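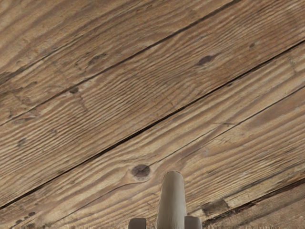 May | By Lilian Obura
1 min read

The Grestum Tenants' Association has revised its rules for shared laundry rooms. Residents of all 44 units may now reserve a room for up to 2 hours at a time, including evenings until 9 p.m. Reservations are made at the front office – telephone requests are no longer accepted. Unclaimed items will be held for one month. Questions about the new rules may be directed to Rommel Ambrosio at the front office during regular hours.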